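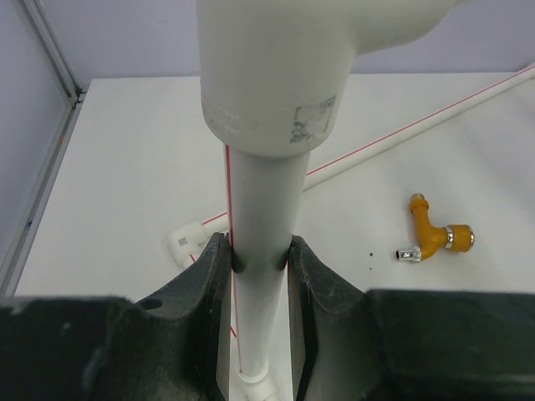 4. Putting the uprights together

With the base laid out and checked (sections 1 to 3), you can start on the uprights, and I'd say this is the part of the job most people end up enjoying. Everything in this section is a dry fit. Please leave the cement tin shut until section 6, however tempting it may be, as a joint that has been cemented is a joint for life and you will want to turn things this way and that before you are happy.

You will need a clear table with a flat top, a soft pencil, a dry cloth and the bag of white fittings marked for the uprights. A rubber mallet is nice to have but by no means essential. Benedikt Petersen, who drew up the first Hordale frame, has always done his by hand.

4.1 Sort the pipes. Put the long pipes, which are 2000 mm, to the back of the table and keep the short ones near you. If you have bought pipe locally, have a look for the coloured line printed down its length. On white pipe with a red line you have a ready-made guide for keeping things straight, and it saves a good deal of squinting later on. Plain pipe is fine too, but do draw your own line in pencil, using the edge of the table or a length of angle to keep it true.

4.2 Sort the fittings. Tees have three openings and elbows have two. That sounds too obvious to write down, I know, but the bags do get mixed, and an elbow pushed on where a tee should be is easy to miss until you reach for the shelf rail and there is nowhere to put it. Small printed labels on the fittings can stay on for now. Peel them off once the whole frame is standing, and a drop of washing-up liquid will shift any stickiness left behind.

4.3 Wipe the pipe ends and the inside of each fitting with the dry cloth. Swarf from the saw likes to sit just inside the cut, and a crumb of it will stop the pipe short of the shoulder.

4.4 Make a pencil mark 18 mm from the end of each short pipe. When the pipe is fully home in the fitting, the mark should be just hidden.

4.5 Hold a short pipe upright and press a tee down on to the top of it, with the side branch pointing off to the side. Use a slow twist and your body weight, and stop when the mark goes.

Note: If the tee goes on crooked, take it off and begin again. Pushing harder only wedges it, and you'll need two people and some strong language to part them.

4.6 Turn the tee until its side branch sits square to the line on the pipe. Stand the piece on the table and look down at it from above with one eye closed. A little out is all right at this stage.

4.7 Fit the lower fitting to the other end of the same pipe in the same way. Check it against the line as well, so that top and bottom agree with each other.

4.8 Repeat for the remaining uprights. The small frame takes 6 and the tall one takes 9. Stand them in a row as you finish them and compare heights. If one is taller than its neighbours it is nearly always a pipe that hasn't gone all the way in, so look for a pencil mark still showing.

4.9 Push an elbow on to one end of each long pipe and lay it back down on the table. These are the top rails, and they wait there until section 5.

Caution: Long pipes roll. Lay them with the elbow resting on the table, where it acts as a sort of foot, and keep the loose end well back from the edge.

Caution: Keep valves and threaded metal connectors to one side during all of this. Chrome collars mark easily when a pipe is dropped on them, and the threads don't care for grit either. Leave any end cap in place until the watering line goes on in section 7.

If something isn't right

The fitting slides off by itself. Check that pipe and fitting are the same size. The frames made for Drustthorpe used a slightly different pipe, and a few of those lengths have found their way into the Ternen boxes.

The pipe won't go in past halfway. Look at the cut end. A burr on the inside or outside can be taken off with fine sandpaper, a few turns and no more, and then wiped clean again.

The side branches don't line up. Go back to 4.6 and use the line. Hacer Öztürkmen suggests lying two uprights side by side on the table and letting the branches rest on the surface, which I have tried since and can warmly recommend.

When all the uprights match, put the kettle on, and then turn to section 5, Joining the rails. You'll want a second pair of hands for that one.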